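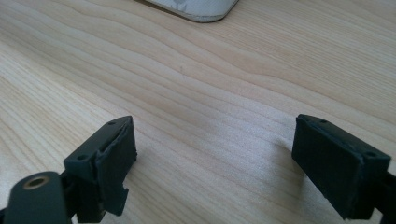 Item 1: table top, pale wood, with a white rounded object at the far side.

PRARHAM HOUSE — FURNITURE AND WORK SURFACES
Periodic inspection checklist with comments

Room: Studeck Room, ground floor
Sheet no.: 1213
Inspected: Tue 13 June
Inspected by: Glykeria Chrysikopoulos
Previous sheet: 572 (December)

Key: S = satisfactory. A = attention needed. N/A = not applicable. Comments are required for every item marked A and are optional elsewhere.

SECTION A — TABLE TOP

1. Surface free of splinters, raised grain and open cracks: S
Comment: The grain is strongly marked and wavy. It was checked by hand in both directions and no raised areas were felt. Inspectors new to this room should note that the darker lines are part of the wood and are not to be entered as scratches.

2. Finish sound and suitable for wiping down: S
Comment: The surface has a matt, rather pale look. No sticky patches were found. The finish should be compared again at the next inspection, as the sheet for December describes it as "slightly dull near the window".

3. Edges and corners smooth: A
Comment: One corner on the window side has a small rough place on the underside, which could catch on clothing. To be sanded by hand and left for a day before the table is used by groups.

4. Surface level: S

5. Items left on the table stable and suitable for the surface: S
Comment: Anything with a hard base should be lifted when it is moved. Dragging has marked the tables in the Tawfik Room and the same should be avoided in this one.

SECTION B — FRAME AND LEGS

6. All fixings present and tight: A
Comment: Two bolts on the door side were loose by half a turn. Both were tightened during the inspection. The item remains marked A until it has been checked a second time.

7. Legs upright and free of movement under hand pressure: S

8. Feet or pads in place: A
Comment: One felt pad is worn through. A replacement has been requested from Grondero under order 2107. Until it is fitted the table is not to be pushed across the floor.

9. Asset label fixed and readable: S

SECTION C — SURROUNDING AREA

10. Clear passage on all sides used by visitors: S
Comment: The passage on the wall side is narrow when chairs are drawn out. Chairs should be pushed in when the room is vacated.

11. Floor beneath the table clean and dry: S

12. Trailing leads: N/A

13. Lighting adequate for close work: S
Comment: Even across the table top, with no glare at the seated positions.

SECTION D — CLEANING

14. Approved cleaning product in use: S
Comment: A damp cloth and mild soap only. Spray polish is not permitted on the wooden tables — it leaves the surface slippery and makes the grain difficult to inspect.

15. Cleaning record signed for the period: A
Comment: Entries are missing for 6 days. The duty officer has been asked to confirm whether cleaning was carried out and left unsigned.

ACTIONS

Item 3: sand rough corner. Maintenance.
Item 6: second check of bolts. Inspector.
Item 8: fit new pad on delivery. Maintenance.
Item 15: written reply on the missing entries. Duty officer.

The table may remain in ordinary use for seated work, except while item 3 is being carried out. It is not to be moved to another room before item 8 has been signed off.

Signed: G. Chrysikopoulos
Copy to: Facilities Office, Prarham House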